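September 6, 2023

Picking up the Wostow migration again. Goal for today was to get the API and its database running in containers on my laptop and on Esperanza's Linux box from the same compose file, without either of us editing anything by hand.

**Where it stood this morning**

- API builds fine outside Docker on both machines.
- Inside Docker it builds on hers, fails on mine during restore.
- Database container starts on both, but the API gives up before the database is ready to take connections.

**Restore failure**

Spent too long on this one. The error said a package could not be found on the feed, so I went looking at the feed. The feed was fine. I had copied the whole source folder into the image before restore, and that included my local `obj` folders, which carry full paths from my machine. Esperanza had a fresh clone, so she had no `obj` folders to copy.

Added a `.dockerignore`:

```
**/bin
**/obj
**/.vs
.git
```

Then split the copy in the Dockerfile so the project file goes in first, restore runs, and the rest of the source comes after:

```
COPY Wostow.Api/Wostow.Api.csproj Wostow.Api/
RUN dotnet restore Wostow.Api/Wostow.Api.csproj
COPY . .
RUN dotnet publish Wostow.Api/Wostow.Api.csproj -c Release -o /out
```

Restore is now cached unless the project file changes. The final image came out at 757 MB, and then I noticed I was still shipping the SDK image as the last stage. Switched the last stage to the ASP.NET runtime image. Much smaller, did not write down the new number.

**Startup order**

`depends_on` by itself only waits for the database container to start. It does not wait for the server inside it. Thaddeus had hit the same thing on Drustmont and worked around it with a sleep in the entrypoint. I didn't want the sleep. Put a health check on the database service and changed the API to wait for it:

```
depends_on:
 db:
 condition: service_healthy
```

Health check interval is 5 seconds with 6 retries. First try with 3 retries was too few on my machine when the volume was empty and the server had to set itself up. Also turned on connection retries in the EF Core setup, in case the database drops out later.

**Connection string**

Still had `localhost` in `appsettings.Development.json`. From inside the API container that points at the API container. Moved it to an environment variable in the compose file and used the service name `db` as the host. The name with double underscores works on both machines:

`ConnectionStrings__Default`

Running the API outside Docker still reads the JSON file, so debugging from the IDE works as before.

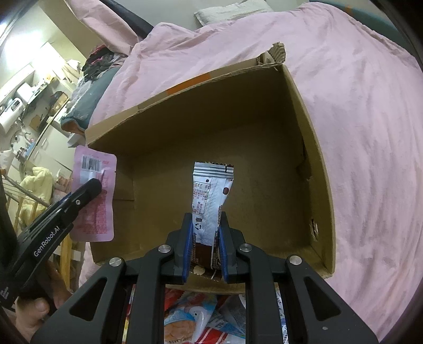
*Silver wrapper in the gripper, open cardboard box behind.*

**HTTPS certificate**

Not solved. The dev certificate is trusted on my laptop but the container can't see it. Exported it to a `.pfx` and mounted the folder read-only, and Kestrel then complained about the password. I think the compose file is eating the `$` in it. Need to try `$$` or pick a password without one. For now the container listens on plain HTTP only and the redirect is switched off in Development.

**Checked at the end**

- Removed containers, volumes and images on my side, ran `docker compose up --build`, API answered on the health endpoint.
- Esperanza pulled the branch and did the same. Worked, though she had to free the database port first, as the old Derkbridge container was still holding it.
- Migrations applied on both. Seed data only on mine. She has the seed flag off in her `.env`, so that is expected.

**Next**

- [ ] Certificate password, see above
- [ ] Move the host port for the database into `.env` so it stops clashing with Derkbridge
- [ ] Ask Thaddeus if he wants the health check copied over to Drustmont
- [ ] Find out which base image the Nikolaidis build server already has cached
- [ ] Add the `.env` keys to the README, with dummy values

Branch is pushed, not merged. Leaving it open until the certificate is working.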